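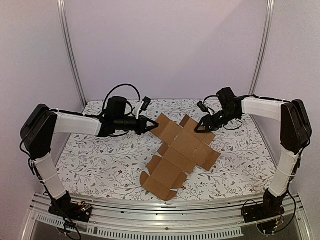
A die-cut blank, opened out flat on the good tablecloth.

Folding a mailer box without losing your temper

I send out jars of quince paste every November, and for years I bought whatever boxes the post office had on the rack. Then Malsha Begum talked me into ordering flat blanks by the bundle from a place in Sterkgate. They came in packs of 68. It was a bargain, if you don't put a price on the afternoon I spent folding the first one inside out.

So, the tips, in the order I wish I'd had them.

Clear more table than you think you need. A box that ends up the size of a toaster starts life as something closer to a bath mat, with flaps going off in every direction. If one arm of it hangs over the edge it will bend where it hangs, and cardboard remembers that sort of thing for good.

Leave the tablecloth on. I used to strip the table down to bare wood, feeling very professional, and the blanks skated about like hockey pucks. Cloth grips a little. It also saves the tabletop from the brown dust that comes off cheap corrugated, and you can shake it out the back door afterward.

Decide which side is the outside before you fold anything. On most blanks the creases are pressed in from one face, and you generally want to fold so the dent ends up inside. Run a thumb along one and you'll feel which is which. If your blanks are printed you can skip this and feel superior.

Find the base. It's usually the big panel with walls coming off it on all sides, and everything else makes sense once you've found it. My brother-in-law Unai starts from whichever flap is nearest and works by optimism. He has made several very nice hats.

Fold every crease once before you assemble anything. Bring the panel up to a right angle, press along the line with the side of your hand, let it drop back, go on to the next.

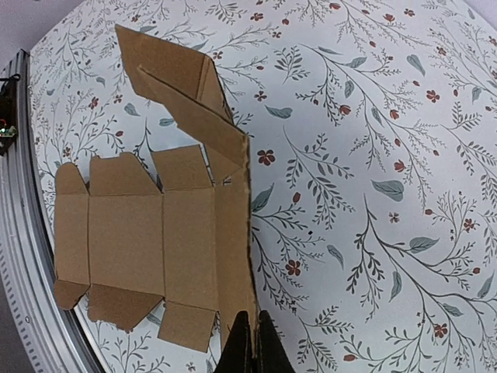 Long creases are the troublemakers. If you lift a long panel by one corner, it twists, and the bend wanders off the line and makes a new one of its own a half inch away. Get both hands under it, well apart, and bring the whole length up together. For double-thickness board I lay a ruler on the crease and fold against that. Butter knives work too, the blunt side, with no weight behind it.

Look for slits before you look for tape. A small cut near a crease is often there to take a tab, and if you tape over it you'll find the tab later with nowhere to go. Poke each slit open with a pencil first. The die doesn't always cut clean through, and a tab forced into a closed slit crumples at the tip and is never any use again.

Ragged edges on the small flaps can be ignored if the flap tucks inside. Trim off anything that snags. A tear that runs into a crease is another matter, and I put a strip of paper tape along the inside of it before folding. Brown paper tape, the kind you wet. The shiny stuff lets go in a cold mail truck.

Do all the creasing in one go and the assembling in another. I can crease 13 while a pot of soup comes up to heat, and they stack nearly as flat as they did when they arrived. Assembled, 8 of them fill the hall closet and fall on whoever wants a coat.

The leftovers go under the bed. The cat has views on this and has already taken the top one.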